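Flendmont Fruit Words

Hello, and thanks for stopping by. I've been collecting the words people use for fruit for a few years now, mostly from old greengrocers' price lists, market leaflets and the backs of seed packets, and this is where I keep them all in one tidy(ish) file.

There are 602 entries. Each one has the word itself, the fruit it belongs to, the sort of place I found it, and a note if I had anything worth saying. 76 of them have no known origin at all, and if you can help with any of those I'd be thrilled!

What's in the folder

words.csv is the main file, one entry per line.
sources.txt lists every leaflet and price list, with my own shorthand for each.
sample.csv has 100 entries, handy if you only want a quick look.

The Postma lists were typed up by hand over one long June, so expect the odd slip. The Covum leaflets were scanned first and then checked, and they're a bit cleaner, though the hyphens are all over the place. I've left the old spellings as they were.

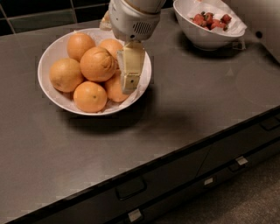 Can I use the words in a printed book or a quiz?

Go ahead, just mention Flendmont Fruit Words somewhere in the credits and keep my shorthand codes if you reprint the sources.

The note column is the messy one. I wrote it for myself at first, so it wanders off into jam recipes and grumbles about plums (there are a lot of plum words, far more than I bargained for). Strip it out if it gets in your way.

Known problems

Pears and quinces are muddled in 5 entries, where the price list gave one heading for both. The Sekau entries have no place marked, as the covers were missing when I bought the bundle. Accents may come out oddly if your spreadsheet doesn't open the file as UTF-8.

Corrections are very welcome. Open an issue, give me the line number and tell me where you saw the word, and I'll add it to the next version.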